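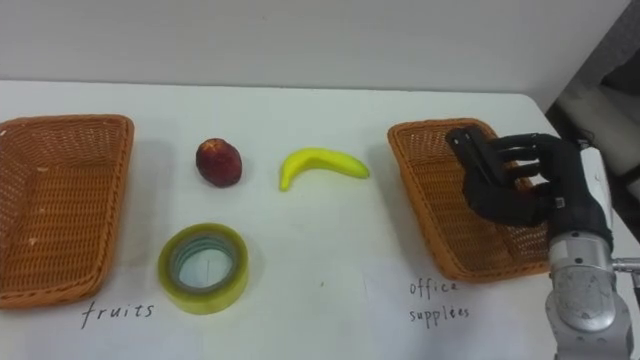 Boltthorpe Shared Office Members' Group – Help Page

Baskets by the kitchen door: does labelling the table work?

We have a white table, two wicker baskets and 14 people who put whatever is in their pockets into whichever basket is nearer. I've written "fruits" under one and "office supplies" under the other, in black ink, straight on the table. Before I grow too fond of this: do I keep writing on the furniture, or buy proper tags? And does packing tape live with the office supplies, or is it kitchen gear? I've had both opinions before morning tea and one of them was loud.
Posted by Grorkon, 7 Apr 2026

Mercedes Valderrama
Keep the writing on the table. We tied tags to our baskets at the old place and by October the baskets had swapped ends, so the bananas had a very tidy home among the staples. If the word is on the table, the basket can wander and the word stays put. Test your pen in a corner first, though. Some inks come off a white surface with a damp cloth and some will be there when the lease runs out.

Tape is office supplies. So are staplers. Apples and bananas go in the other one, and I'd leave a good gap between the two so people have to make a decision.

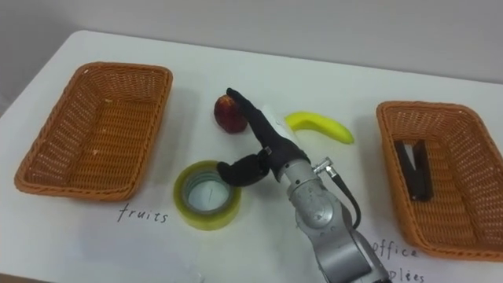
Pollis wants to know what happens to the fruit at the bottom. Shallow baskets help, but somebody still has to tip them out every 3 days or so and wipe the weave, because one soft peach will get into every gap in it. Put a sheet of paper towel down and change it when it looks sad. I'd also put the tape in a drawer. It collects crumbs along the sides and then you can't find the end, which you couldn't anyway.

Güler
just get bigger baskets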